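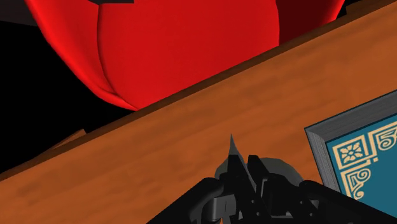

Iduron Prüfstand, das Regelwerk zum Anfassen

Der Iduron Prüfstand ist eine Simulationsumgebung für alle, die einen Greifer erst freigeben wollen, wenn er sich benehmen kann. Geliefert werden 340 Szenen, 30 Prüfregeln und ein Protokoll, das auch Leute lesen, die sonst nur die letzte Seite unterschreiben. Manche Szenen sind mit Absicht unordentlich: ein Holztisch, darauf ein blaugrün eingebundenes Buch mit goldenen Ornamenten, und der Greifer mit einem grauen, spitzen Teil so dicht daneben, dass man den Mindestabstand lieber vorher festgelegt hätte. Genau dafür ist Regel 4 da.

Was geprüft wird
Abstand zu allem, was nicht gegriffen werden soll. Höhe über der Arbeitsfläche. Ausrichtung von Spitzen und Kanten; spitze Enden zeigen bei uns grundsätzlich weg vom Bedienplatz, auch wenn dort gerade niemand sitzt. Verhalten bei Not-Halt mit Teil im Greifer: halten, nicht fallen lassen, nicht werfen. Der letzte Punkt kam nach der Testphase bei Mkhize dazu.

Was nicht geprüft wird
Ihre echte Zelle. Ein bestandener Lauf ersetzt weder die Risikobeurteilung noch den Schutzzaun. Wir schreiben das auf jede Protokollseite, in Fettdruck, und werden trotzdem jeden März danach gefragt.

Gute Praxis
Greifkraft und Geschwindigkeit vor dem ersten Lauf eintragen, und zwar die Werte aus der Anlage, keine Wunschwerte. Geänderte Grenzwerte mit Kürzel und Begründung ablegen. »Lief sonst nicht durch« nimmt das Eingabefeld an, der Prüfer vermutlich nicht.

Lieferumfang
Lizenz für einen Arbeitsplatz, Szenenpaket, Regelsatz auf Deutsch und Englisch, Anbindung an Drestar-Steuerungen. Katard-Steuerungen über Zusatzmodul.

Artikelnummer 1309
Preis: 900 Euro je Arbeitsplatz und Jahr, zzgl. MwSt.
Fachliche Rückfragen zum Regelsatz: Pravesh Ngcobo, vormittags ab 9 Uhr. Regel 17 bitte nur schriftlich.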